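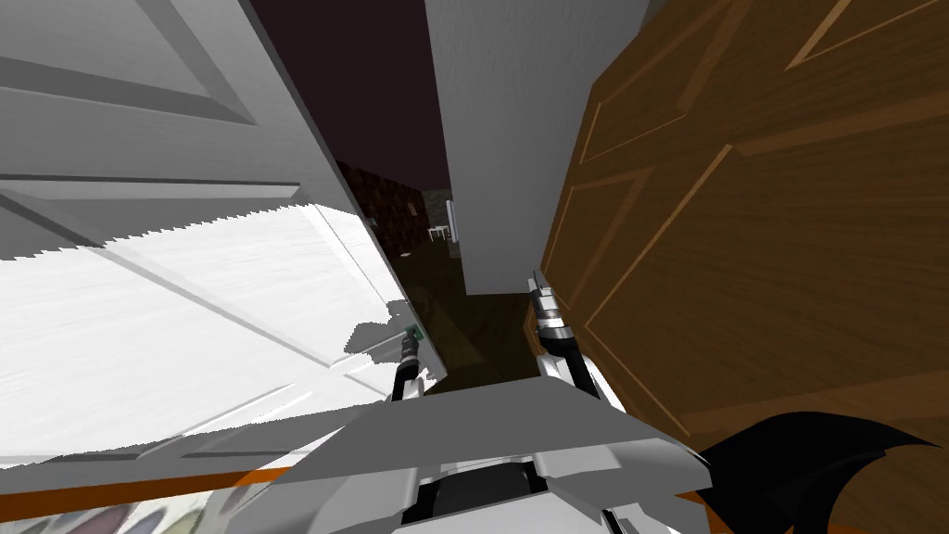
The white door and the brown door, with the room beyond

Hello all, and thanks for bearing with me while I got the November report together. I've been chasing quotes all month and my desk is a disgrace.

The Trallberg hall is coming along nicely! Your grant of £2000 has mostly gone on draught-proofing, as agreed, and I've got £910 left in the pot (receipts are in the blue folder, ask if you want copies). Fikri Simanjuntak did the survey in two evenings and found 11 places where cold air was getting in, most of them along the skirting and one enormous one behind the piano. We've sealed all but four. Those need a joiner, and the one I like is tied up at Flakermont until after Christmas.

The lunch club has noticed already. They used to sit in their coats until the soup came round, and last time I only saw scarves. Numbers are up too, nearly as good as before the boiler trouble, though I wouldn't swear that's down to us – the Rosititz bus has started running again and that brings a fair few people in.

One thing went wrong. The first lot of brush strip was the wrong depth and had to go back, so we lost a fortnight and I paid the postage myself. My fault, I measured in a hurry.

Next up is the loft hatch, then the curtains for the stage end. I'd like to spend what's left on lined ones if you're happy with that. Could you let me know before I order the fabric?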